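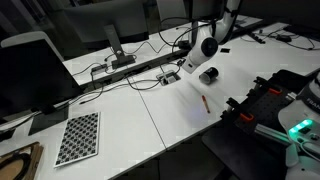

Hand-eye calibration drifts after a protective stop
Posted in Arms and Controllers – 4 replies hidden, 2 shown

Ralletti_Lab
Our group operates two arms at adjoining desks and calibrates them against a checkerboard. Since the last protective stop, one arm places its tool 9 mm to the side of the commanded point. The stop occurred during a downward approach, when the tool touched the desk. The controller reported a joint torque fault, which was acknowledged, and the arm was released in the usual way. Calibration has been repeated twice with the same outcome. The second arm is unaffected. We request advice on whether the arm may remain in service while the cause is sought.

Brusport Technical Desk
The arm should be withdrawn from service until the offset is explained. A contact of this kind can shift the tool flange or the mounting plate without producing any further fault message. We recommend the following order of work.
Engage the stop and secure the arm against movement before anyone reaches into the work area.
Check the flange screws and the plate screws against the torque values in your manual.
Confirm that the calibration board is flat and fixed in place. A board that simply rests on the desk can move between poses – the software will still return a result.
Repeat the calibration with 60 poses at reduced speed and compare the residual error with your earlier record.
If the offset remains, the joint reference should be examined by the manufacturer. Please do not raise the torque limit in order to clear the fault.
Cables should also be inspected. A loop that pulls tight near the end of travel may cause a torque fault without any contact at all.

bedoya_ops
We had this on our Ava cell. It was the tool length entered wrong after a gripper change. Check that first, it takes a minute. Did not need any of the rest.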